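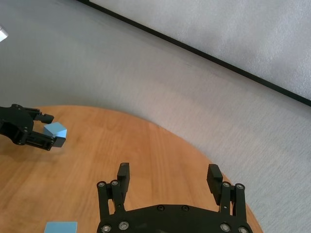

How long should I wait between coats of oil on a wood tabletop? The can of Oltico only says "allow to dry."

Wait overnight at normal room temperature, longer if the room is cool or humid. Rub a clean white cloth over the surface. If it picks up color or drags, leave the coat alone and check again the next morning.
Fenna Van Loon

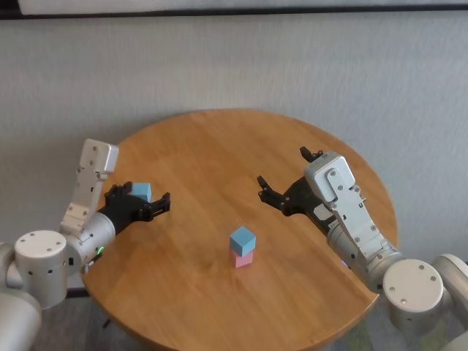
Film thickness matters more than the clock. Oil cures by taking up oxygen, and a heavy coat skins over while staying soft underneath. Wipe off everything the wood hasn't absorbed after the first few minutes. Abrade lightly between coats, always with the grain. On a round top with straight visible grain like this one, that means straight strokes from edge to edge, never following the rim. Use a gray pad, vacuum, then recoat.

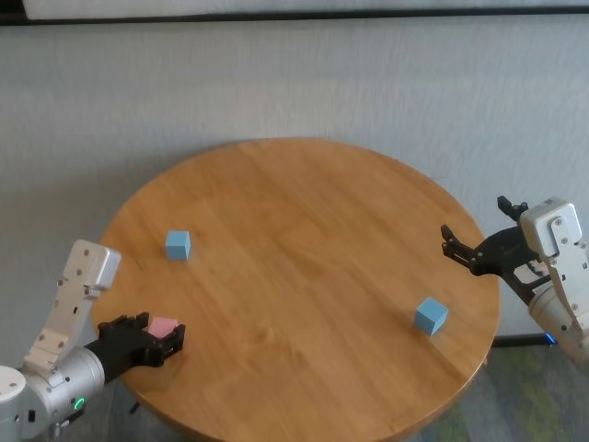
Round table, honey-colored finish, two light blue cubes on top.

I used Nomar, same kind of stuff. Three coats, one a day in May, no problems. Didn't sand at all. Lay the used rags flat outside to dry, they can catch fire in a pile.

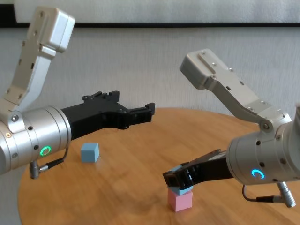
Round table between two silver robotic arms, pale wall behind.

Agree on the rags. The sanding is optional if the surface feels smooth to the hand. Give the last coat 7 days before putting anything wet on it.
Anouk Hendriks, edited Jul 19, 2021

Contact | Copyright Plurel Help | Back to top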